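Week 5 – Packaging and why we buy what we buy

Hello again, all. Hanyu Lei here. I ran out of time last session (my fault, I got carried away about biscuit tins), so these notes pick up where we stopped.

We were talking about how a container sells the thing inside it. Butach, the cordial maker, is my favourite case. They kept the same drink and changed only the bottle, moving from brown glass to a pale see-through one, and in the shop survey that followed, 62 of the 79 shoppers called the drink "lighter". Same recipe! The word "lighter" appeared nowhere on the label.

Colour does a lot of that work. Pale blue tends to make people think of water, cleaning and cold air, so you'll find it on mineral water and on bathroom things, and much less often on gravy.

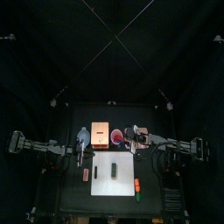
Shape and grip

Now have a think about the hand. A narrow waist tells you where to hold a bottle before you've read a word. Dornusov tried a square one for their shampoo and it looked lovely on the shelf, but people dropped it in the shower and went back to their old brand. I'd still have bought it, mind you.

Size is sneakier. Truvmont sells its washing-up liquid in a tall, thin bottle holding 1000 ml, and most of us guess that it holds more than the short, fat one next to it – try it on your family.

For next time

Read the Cao chapter on labels, skipping the bit on printing costs unless you like that sort of thing. Bring in one empty container from home, rinsed please, and be ready to talk about it for a couple of minutes.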